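Coffee table finish, wax or poly?

vlayug
Picked up a wooden coffee table from the Abella estate sale on Friday. Rounded corners, honey brown, and I like it more than most of my relatives. My wife wants polyurethane. I want paste wax. We have agreed to let strangers decide. 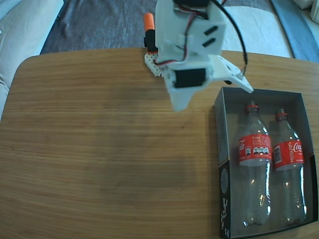
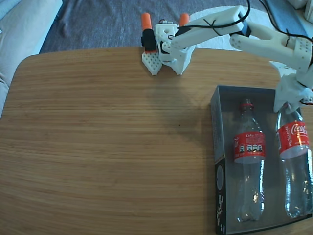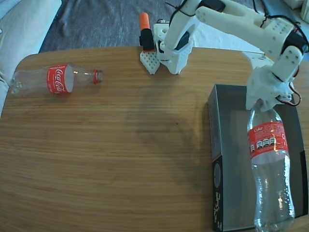

There's a faint dark smudge across the middle in the first one. It's been wiped with mineral spirits and didn't care.

Replies (4)

hutell_hank
Poly. Wax is a hobby, and you'll be redoing it every August until you die. Two thin coats of satin, sand with 200 between, go live your life.

Kastine
Disagree with Hank, as is tradition. Poly looks great until the first scratch and then you're stripping the entire top. Wax you can fix in your socks. I've had Vuritz paste wax on my kitchen table for years and it's fine.

hutell_hank
I've seen your kitchen table, Kastine. "Fine" is carrying a lot of groceries there.

mopboard102
Before anybody opens a can, find out what's on it now. Dab denatured alcohol somewhere underneath. If it goes sticky it's shellac, and you can both calm down and put on more shellac. Any smudge that ignores spirits is probably under the finish, so wax won't hide it and poly will just frame it.

vlayug
Went sticky. So shellac, I guess? My wife says this counts as her winning. I don't see how.

Kastine
It counts. Wax over the shellac once it's cured and don't tell her.

vlayug
She reads this forum.
- Virgilio Layug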